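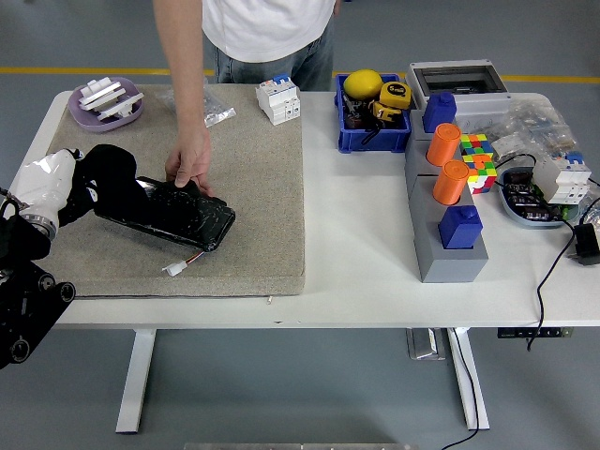

Module 4 handout — sharing a table with the arm
Rules and good practice, bench sessions
Notes: Mali Craddock. Last revised Apr 28, 2020

Read before you book a slot. Last group didn't and we lost half a morning to it.

1. Who does what

Two people per arm, always. One at the controls, one at the table. The table person says when it moves. Controls person repeats it back, out loud, then moves. Nodding doesn't count.

Stop button: either person, any reason, no discussion after. Write the stop in the log with the time. If you find yourself wondering whether to press it, press it.

2. Hands

Hand and gripper on the same object = arm in hold. Not slow mode, hold. Slow mode still closes the fingers.

If you need to steady or turn something: call "hold", wait for the reply, reach in from your own side, never across the arm. Keep your head and shoulders back, hand only. Sleeves short or pushed up, lanyards off, long hair tied. Rings off too please.

Speed cap with a person at the table is 300 mm per second measured at the gripper. That's our house figure, not one out of the standard. Read the standard anyway (ISO/TS 15066, library copy, don't take it home). Gorazd will ask about the difference between contact that presses and contact that traps. Exam last November, most people mixed them up.

3. Wrapped packs and anything with a lead

Treat a wrapped pack with wires coming out as live until you've been told otherwise. So:
— lead and connector pointing away from the fingers, nothing metal near the plug
— grip on the flat sides, low force first, never over the end where the wires leave
— check the wrapping before and after. Any swelling, split or dent, it goes to Lwazi Kekana and not back on the mat
— dropped pack = finished for the day, even if it looks fine

4. The table

Work on the mat. Stuff you aren't using goes to the other half or in the bin. Small parts stay in thier bags until you need them, bags zipped. Tape measures, cubes, pegs etc are fine as practice objects but one at a time in the reach area.

Cables: hanging over the edge is allowed on the side away from the arm only, and not where feet go. Joints overhang the corner on some set-ups, so stand clear of that corner when it homes.

5. Before you leave

Arm parked, power off at the strip, log signed by both of you. Two signatures, not one person signing twice (yes).

For next time: read section 3 of the Prorent case notes and write 3 sentences on which rule above would of caught the problem earliest. Hand in to Iwona Olszewski, paper or email.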